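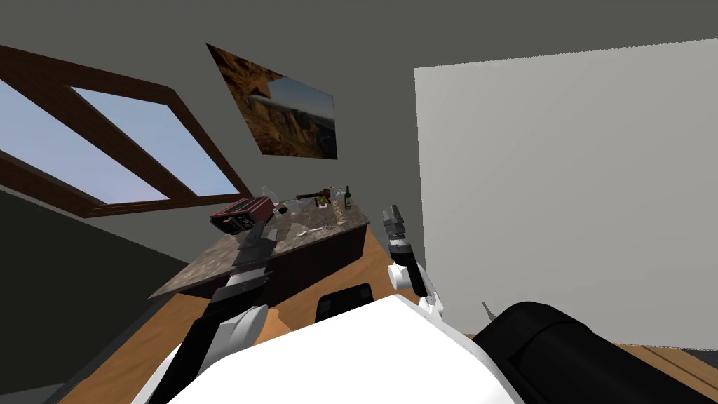

Getsemaní Escobedo

Quick one before my shift. The sim room at Zulosbridge is open to us now, packing line people I mean, so we can try out table jobs on the computer before the real arms show up in March. Left arm at the toaster, right one open by the beige bits. Glasses and a green bottle on the same table, so go slow.

Some of you asked what changes. Short version, we pack 3200 orders a day at Prirkville and they want 4000. Same crew. The arms get the lifting and the sorting, we get the checking and whatever they drop. Swati is the software, Edex does the training, 30 minutes a session, paid.

My wrists are all for it. My head, not so sure. I like packing. You talk while you pack, and I dont know how much talking happens when you're staring at a screen waiting for a red light. Two of us asked about that at the meeting and got "we'll see how it goes." Also asked if the pay grade moves with the new job title. No answer yet, will post when theres one.

Ok, clocking in. Sign up sheet is by the lockers, mornings are almost full.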